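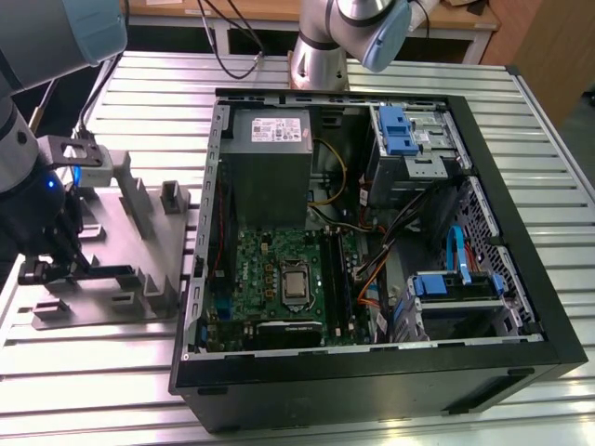 Budget for a second teardown cell: arms first or fixtures first?

lamai_w
August 2022
Planning our next cell for taking apart desktop towers and I'm way too excited! Grippers are picked (two-finger again), and the slotted bench stays. What's left is $1859 for either a Votenis wrist sensor kit or a stack of custom part trays. Order has to go in by October.

railnut71
Trays, no contest. Memory, drives, cards — they all need somewhere to land. We bought 5 from Inthanon and I'd happily buy more.

pkoss
Disagree. A tray you can print or mill in-house. A decent sensor you can't, and you'll want it the first time you chase a cable bundle inside a case.

railnut71
Printed ones warped on us within a month. Inthanon quoted $71 per tray, flat gray, ribs where you want them. Get the sensor next year.

lamai_w
Ooh, that's way under what Brurkum wanted! So maybe a few trays plus the older Esus sensor?

pkoss
I could live with that. Check the bracket fits your wrist first, and save some for cable.

lamai_w
Measuring tomorrow, will post the quote when I have it.
— Lamai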